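How to get something useful out of a robot open day

Filed under: Guides, Kit and workshops

I have been to more robot demonstrations than is good for anybody, and I have come home from most of them with a tote bag and very little idea of what I saw. The last one, in February, was the Tavosell open day at their building in Brakow, and for once I went with a plan. What follows is the plan, tidied up, with notes on how each bit of it went. It should work for any demonstration of a machine that picks things up, puts things down or claims it could do your washing up.

You don't need an engineering background. I don't have one. I used to buy equipment for commercial kitchens, and a salesman with a combi oven behaves much like a salesman with a robot.

What to take

A notebook with a hard back, two pens, a watch with a second hand or a phone you can use as a stopwatch, and three or four small household objects in your coat pocket. I took a teaspoon, a lemon, a bottle cork and a travel tube of Colgate. The objects matter more than the notebook. More on them below.

Leave the laptop at home. There is never anywhere to put it.

Before you go

Read whatever the company has put out and copy down every claim that has a number in it. Leave out anything with the word "intelligent". Tavosell's leaflet for the day had one good number, which was that their kitchen system had been tested on 768 tasks. I wrote that at the top of the page and under it I wrote: what counts as a task? Who decided it was finished? How many tries each?

Then write down what you would have to see to be impressed. Do it before you arrive, because once you are in a warm room with a coffee and a cheerful presenter your standards will drop. Mine was: picks up something it hasn't been set up for, puts it where a stranger asks, no hand on a keyboard. A modest wish, I thought.

Book the earliest slot they have. Mine was the 10 o'clock. Machines and presenters are both fresher, and the queue for questions is shorter.

When you arrive

Don't go straight to the front. Stand at the side, where you can see the robot and the people running it. At Tavosell there were two long benches with arms on them, and at the back a desk with three screens and a man in a fleece who never looked up. I watched the man in the fleece for most of the first run. He pressed something before each pick.

It might have meant nothing. Plenty of machines need a person to start each step for safety. But it was left out of the talk, and I wouldn't have known to ask if I had been stood where the chairs were.

Step 1: time everything

Start the watch when the presenter says what the robot is going to do, and stop it when the object is let go. Don't use the company's own start and stop. The advertised time for putting a cup on a shelf was 14 seconds. By my watch it was 101, because I counted the arm going back to its starting position twice and a pause while somebody moved the cup a little nearer.

I asked about the pause and was told that the cup had been "outside the workspace". Fair enough, but if I'm buying a thing to put cups away, the cups will be outside the workspace most of the day.

Step 2: count the failures yourself

Make two columns, done and not done. Decide beforehand what goes in each and don't be talked round. I put drops, near drops that were caught by a person, and anything restarted in the second column. I put slow in the first column. Slow is annoying but it is still done.

You will notice that the talk gets louder when something goes wrong. The presenter turns to the audience and tells a story about the early days of the company. Keep your eyes on the bench. I counted 13 attempts in the morning session and I would call eight of them done. That's better than I expected, and I said so to the presenter, who looked hurt.

Step 3: ask to change one thing

Ask politely, and ask for something small. Could the cup be on its side? Could the spoon face the other way? Could we have the blind up? Changing one thing tells you more than an hour of watching the same thing repeated, and if the answer is no then you have learned something too.

I asked for the spoon to be turned round. They did it and the robot managed on the second go. Then I got out the lemon. The lemon was refused on hygiene grounds, which I thought was a bit rich in a room where everyone was eating pastries over the equipment. The cork was allowed. It rolled, the gripper closed on air, and the man in the fleece looked up for the first time.

I didn't bother with the toothpaste.

Step 4: find out what is real and what is on a screen

Take this one slowly. A lot of what gets shown at an open day is a simulation, a sort of drawn kitchen inside a computer, with drawn robot hands in it. There's nothing dishonest in that. It's cheap, nothing breaks, and they can run it all night. The trouble comes when a result from the drawn kitchen is read out in the same breath as a result from the bench, and the visitor carries both home in one bag.

So for each claim, ask: was that on the real arm or in the simulator? Then write R or S beside it. When I went back to my 768 tasks and asked, the answer was S for every one of them. The leaflet didn't say so. The presenter did, straight away and without any fuss, and I give credit for that.

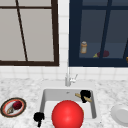
Ask next how they decided what goes into the simulated kitchen. Who chose the objects, and are they the size and weight they would be in your house? Does anything in there slip? Does water exist? At Tavosell the answer to the last one was "not at present", and I'd suggest that a kitchen with no water in it leaves out a fair part of the job. Does a thing ever stay stuck to the gripper when it should have come loose? Can two objects pass through each other? I was told that it used to happen a good deal and happens less now.

Then ask what happened when they took something that worked in the simulator and tried it on the bench. This is the question I would keep if I could only ask one. If they have an answer with a number in it, stay and talk to them. If they say it "transfers well", write that down word for word and move on.

Step 5: talk to the quiet ones

The person with the microphone has given this talk before. The person plugging in cables hasn't, and often likes being asked. Wait until there is a break, and ask about yesterday. What broke yesterday? I got a very good five minutes that way about a finger pad that wears out and a wrist cable that has to be taped up, none of which was on the slides.

There was also a small stand from Ketilsson, who make fingertips and rubber parts and had been given a table by the door. They had no screen at all, just a tray of parts you could pick up and bend. I learned more about gripping at that table than in the main room. A hard fingertip needs to be in nearly the right place, and a soft one forgives you a bit. Ask to handle the parts if they will let you.

Step 6: ask the dull questions

Save ten minutes for these. What does it cost to run for a year? Who comes when it stops, and how long do they take to get here? Does it need the internet? What happens to the pictures it takes of my kitchen? Can I clean it with a wet cloth? How loud is it when the room isn't full of people?

I got proper answers to two of those. The cost was "depends on deployment". I have bought enough ovens to know what that costs.

Afterwards

Write your notes up the same day, before the tote bag gets to you. Put the claims in one list and what you saw in another. Anything marked S goes on a page by itself. Then look at the thing you wrote down beforehand, the bit about what would impress you, and answer it yes or no.

My answer for February was no. It picked up things it had been set up for, in roughly the places it liked them, with a man at a desk pressing something. That's further on than the last time I looked, and I'd go again next year. I wouldn't move the dishwasher.

If you want to email the company with follow-up questions, do it within the week while they still have their own notes, and send no more than three. I sent three. I asked again about the 768, about the keyboard, and whether the real arm has a done and not done tally that visitors can see. I have had one reply so far -- it was about the keyboard, and it said that the operator "confirms" each pick. I've asked what happens if he doesn't.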